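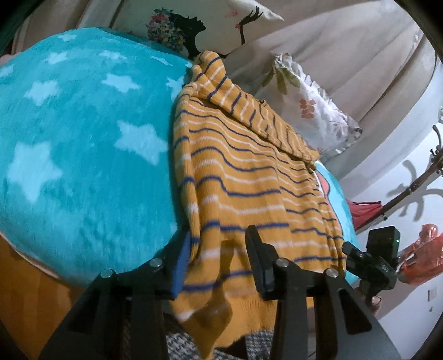
The Sorting of the Winter Knitwear

The annual review of woollens in this household is held in August, when the garments are least wanted and can be spared for a day or two. Readers who have followed these pages for some time will know that it was formerly held in September. The change was made after last year's early cold spell, during which several jumpers were required before they had been washed.

The procedure is as follows. All knitwear is brought to the bedroom and placed on the bed, on top of whatever blanket is there. At present this is the turquoise fleece with the stars, which has gone rather matted with use but remains in service. Each item is then opened out, held to the window and inspected at the cuffs, elbows and neck. Items are not to be folded until they have been inspected. This rule was not kept last year, and a hole was folded away with its jumper until November.

The mustard jumper with the navy and white stripes gave rise to the longest consideration. It was bought at the Nakstead market for a modest sum and has been worn every winter since. There is a small tuft of frayed yarn on it. I am advised by the repair pages on Zonora that such a tuft should on no account be cut, and that the loose yarn should be drawn through to the inside with a fine crochet hook. This will be attempted at the weekend. The jumper has accordingly been entered under Mend.

The categories this year are Keep, Mend, Pass On and Undecided. Undecided is limited to 2 items, a limit which was exceeded before lunch.

With regard to storage, the zipped bags from Jistier have been retained for a further year. They cost more than those previously used, but the zips run smoothly and the bags fit under the bed without being forced. Cedar balls have been discontinued, as their scent had faded and they rolled about in the night whenever the bed was moved. Lavender sachets will be used in their place.

Washing will be carried out by hand in cool water, with the Addo wool liquid, of which there is half a bottle left. Drying will be flat, on towels, on the landing. Persons using the landing are asked to step round.

The grey and white pieces will be dealt with next, followed by the scarves, for which a separate drawer has been cleared.

Posted 2026-08-07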